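Fereshteh Mousavi keeps a sitting room the way other people keep a workshop. Every item has a home position, and the carpet is treated as a surface to be kept clear. She has managed furnished rentals for 11 years, first for Jollport and now under her own name, and the subject she is asked about most is clothing on the floor.

"People think the sofa is the hard part," she said when we spoke on September 3, 2019. "The sofa stays where it is. Clothes move through a room all day and most rooms give them no place to stop."

Her method starts with the route. She stands at the door and follows the path a person takes from there to the seat. Whatever is taken off along that path comes down within an arm's length of it. She marks those points on a plan in pencil, then checks the plan against the room at the end of the day for 8 days.

"Tenants do the same thing in the same spot," she said. "A jacket goes down at the end of the sofa on the first day and it goes down there on the last. I put a hook or a basket at that point, and I leave the other walls alone."

She is strict about hook height. Too high and a child's things stay on the floor. Too low and a long coat drags on the carpet and picks up lint. She sets hooks by the shortest person in the household, then adds a second row for coats.

Soft furnishings come next. Mousavi prefers few cushions, and she wants them to stay on the seat when someone gets up. Where two pieces of seating stand side by side, the space between them tends to take in small items, and she checks it by hand before any vacuuming.

"Socks, remotes, pens," she said. "You run the vacuum along there without looking and you will be taking the head apart on the kitchen table."

She vacuums low-pile carpet in two passes at right angles, the second slower than the first. Curtains are done before the carpet, from the top down with a brush head, so that the dust falls on a floor that has yet to be cleaned. Plants are moved out of the corner, wiped leaf by leaf with a damp cloth, and put back on a saucer.

Pieces picked up from the floor are sorted once, at the point of pickup. Synthetic sportswear goes in one bag and cotton in another. She shakes each piece out, closes the zippers and turns it inside out before it goes in. Strong reds are washed apart from pale blues until she has seen a white cloth come out of the load with no color on it.
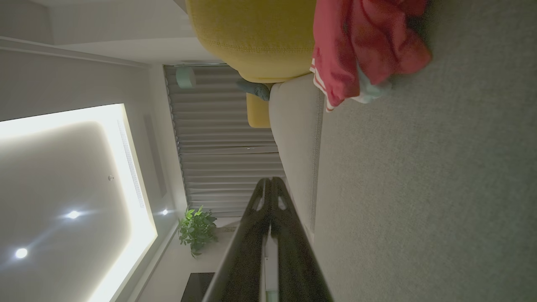
Tudur Craddock thinks the sorting step belongs at the washing machine, and that two bags in a sitting room are two more things to trip over. Mousavi has heard this before. Her answer is that the bags hang on the back of the door and go out with her when she leaves.

She does not use scented sprays on upholstery. A felt-like fabric gets a dry brush, always in one direction, and a spill gets a plain white towel pressed flat -- no rubbing. She tests any cleaner on the underside first and waits a full day.

Asked how long the whole room takes, she gave a figure without pausing. "Nine minutes for the pickup. The vacuuming depends on the carpet, and I would not rush it."

Comments

Anong Jitpraphai
We tried the pencil plan. All our marks were at one end of the sofa. Basket is there now and mostly gets used.

Beverley Bellamy
What does she do about wet coats? A hook over carpet is no good in our climate.

Mererid James
@Beverley -- boot tray under the hooks, emptied every night. Does the job in our hall.

Beverley Bellamy
Thanks, will measure up.

Contact: Furkley Home Pages, PO Box 2072 | Copyright Furkley. All rights reserved. | Back to top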